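# Contra el conjunto a juego

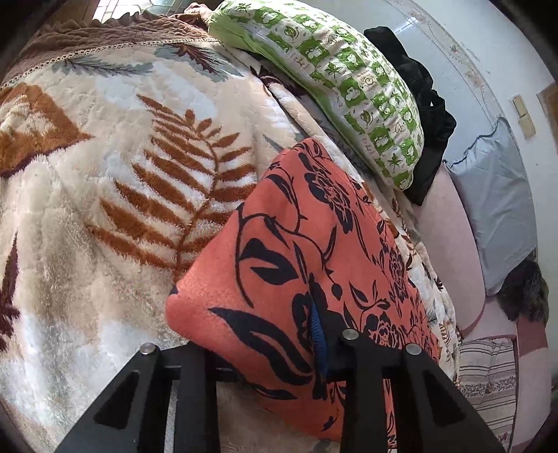

*El cojín de las rosas negras, con la manta del helecho y la almohada verde.*

Llevo dos años escuchando, de gente que me quiere bien, que debería comprarme un juego de textiles «coordinado». Mi amiga Frida Thoroddsen, que tiene la casa entera en tonos arena y duerme, por lo visto, divinamente, me mandó en marzo un catálogo de Setiawan con la página doblada: manta, funda y cojines, todo del mismo gris, por 90 euros. Se lo agradecí de corazón y lo dejé debajo de una maceta.

Y es que a mí me gusta que las telas se lleven un poco mal entre ellas. Un cojín naranja coral con rosas negras no le pide permiso a una manta de pelo crema con un helecho color óxido, y la almohada de azulejitos verdes, con sus hojas y sus florecitas blancas, va todavía más por libre. Puestas juntas me alegran la tarde – sobre todo cuando entra luz por la ventana y la manta, tan mullida, parece el doble de grande.

Admito que el gris a juego tiene sus ventajas. Se repone fácil, se fotografía bien y no hay que decidir nada al hacer la cama, cosa que a las siete de la mañana se agradece muchísimo. Pero yo entro en esas habitaciones y no sé dónde sentarme, me da apuro arrugar algo. En cambio, donde hay flores pequeñas debajo de flores grandes me dejo caer sin pensarlo (¡y a veces me quedo hasta la cena!).

Así que, si alguien duda entre el conjunto y ese cojín estampado que no pega con nada, mi consejo es que se lleve el cojín. Que lo ponga encima de lo que ya tenga, torcido si hace falta, y que espere unas semanas antes de juzgarlo. Frida viene a merendar el mes próximo y pienso ofrecerle el sitio de al lado de las rosas.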